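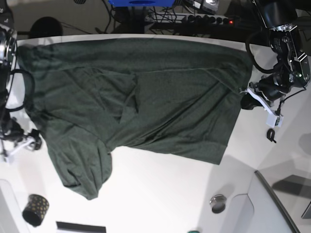

No. 46

...so we left the dock at Favell a little before seven, coffee in hand, and the fog was sitting right down on the water...you could hear the bell buoy but good luck seeing it! Serpil Kurtuluş was up on the bow already (she always gets there first) and she heard the blows before any of us saw a thing...porpoises, three of them, rolling past the boat like they had someplace to be.

The fog burned off once we got past Istgate and then it was flat calm, the kind of August morning you wait all year for. We had murres, a pile of gulls on a bait ball, and one puffin that I missed completely because I was changing a battery. Typical me!

Then the captain cut the engine and we drifted...and up came a minke, not 700 feet off the stern, with that pointy little snout first and then the long smooth back. Minkes are terrible to photograph. They give you two breaths and then they're gone and you have a card full of splash. I took 1346 shots on this trip and I think I like nine of them, and four of those are of a gull.

On the way in we swung by the ledges at Jirnmont for the gray seals. Lots of pups from last winter, all grown up and nosy, bobbing up behind the boat to stare at us. One big male was asleep standing straight up in the water with just his nose out (it's called bottling, and I could watch it all day). The swell picked up after that and the ride home was pretty bouncy...my sandwich did not make it.

Next trip is the long one, out to the canyon on the Xolalpa, if the wind lets us. I'll be bringing ginger candy and two more batteries.

Comments

seaglass_deb: A bottling seal! I've only ever seen that once. Did you get a picture?

Author reply: Two, both blurry, I'll put the better one up tomorrow.

Tom in the harbor: We were out in the afternoon and got zero minkes. Jealous.

puffinpete: Sorry about your sandwich.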